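June
By the Regional Programs Office

The Office's spring visit to the Garnden Glassworks took place over a single working day, at the invitation of the works and of the Vellau Crafts Association. The delegation was received at the east gate at 8:30 a.m. and was shown the batch house, the furnace hall, the cutting rooms and the dispatch building, in that order.

Garnden has made glass on its present site for 47 years. The works produces tableware, lamp shades and a small line of laboratory vessels, most of it sold within the region. Management reported an average output of 828 finished pieces per day during the first quarter, a figure that includes seconds sold through the works shop. The visit was intended to help the Office decide whether the apprenticeship grant now offered at Vellau should be extended to the Garnden site.

In the furnace hall the delegation watched two teams at work on a run of water pitchers. One furnace was out of service for relining and is expected back in July. The hall was loud, and the shift lead's remarks on gathering and blowing had to be repeated outside. Apprentices spend their first seven months in this hall carrying and reheating before they are permitted to shape a piece on their own. Several members of the delegation felt that this period was long. The works does not plan to shorten it.

The cutting rooms are in the older part of the building and are reached by a narrow stair. Ventilation there was renewed last year with a loan from the Dinsa district, and the extraction hoods were running throughout the visit. Visitors with limited mobility cannot reach these rooms at present. The Office has asked for a drawing of the proposed lift - it had not arrived when this report was prepared.

Dispatch was the last department on the route. Orders for Haramo make up the largest share of outgoing goods and travel by road, a trip that takes most of a day and includes a long unpaved section north of the pass. Breakage on that route was a serious cost until the works changed its packing rules. Each pitcher is now wrapped separately, handles are padded before the body, and no carton may hold more than one layer.
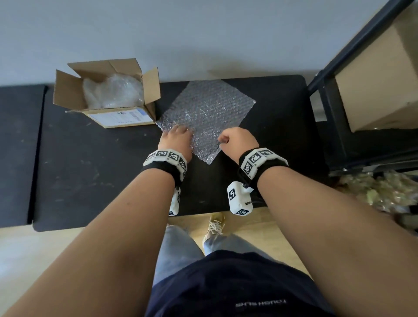 Breakage on the Haramo road, Dinsa replied when the draft of this report was sent to the district office for comment, has fallen since the new rules came in, but the cost of materials has gone up and should be counted against the savings. The district also asked that the works look at returnable crates, which it believes would pay for themselves on regular orders. Garnden has agreed to try them on one delivery route in the fall.

The afternoon closed with a meeting in the works canteen. Discussion turned mainly on housing. Apprentices from outside the valley now pay for rooms in town, and about 300 people are on the waiting list for municipal apartments. The works owns a former hostel behind the batch house and would consider reopening it if repair costs could be shared. The Office made no commitment on this point and will obtain an estimate for the roof and the heating.

The works shop remained open late for the delegation. The next visit under this program will be to the paper mill at Vellau, and departments wishing to send a representative should notify the Office before the end of the month.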